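Surkthorpe Rugby Club is looking for players, and we would love to hear from you

Our women's side goes into its second season this fall, and after a first year that was a good deal more fun (and a good deal muddier) than any of us expected, we have room for new faces. You may have played in college and hung up your boots, or you may never have held a rugby ball in your life – either is fine with us, and you'll be made very welcome.

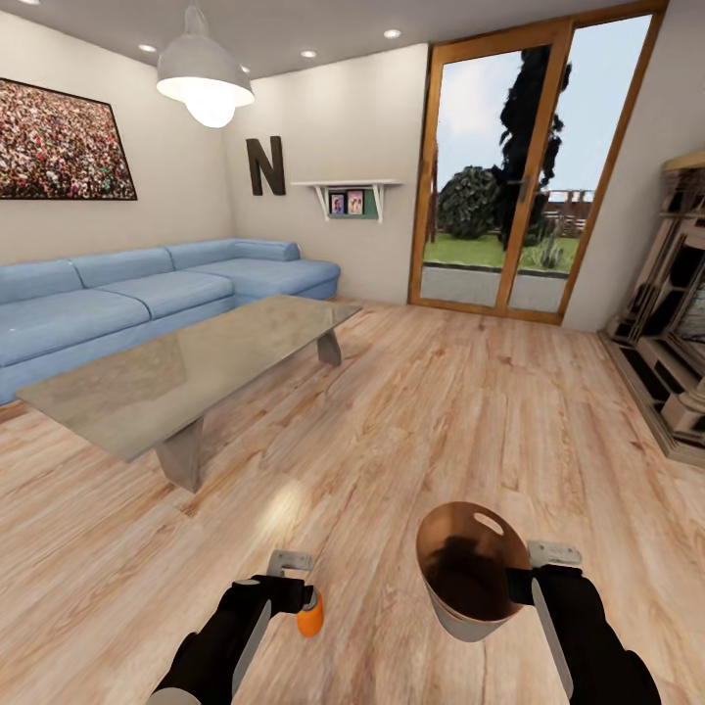 What we ask of you

Come to 2 practices a week if you can, bring a mouthguard and a water bottle, and be patient with yourself while you learn to tackle. We start everyone on touch rugby and build up slowly. Season dues are $40, and we have spare boots in most sizes. Home games are at Pritchard Field, and there's always a hot meal afterward for both teams, so please come hungry!

We could especially use a few people who like to kick, and anyone at all who doesn't mind the front row.

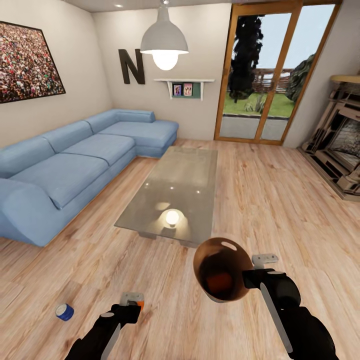 SURKTHORPE, August 24, 2024 – Sign-up is open now at the clubhouse, 2476 Kiltia Road. Stop in any evening we're practicing, or drop a note through the door with your name, a phone number and whatever playing experience you have, even if that's none. One of the coaches will call you back and talk you through your first night. Players must be 18 or older.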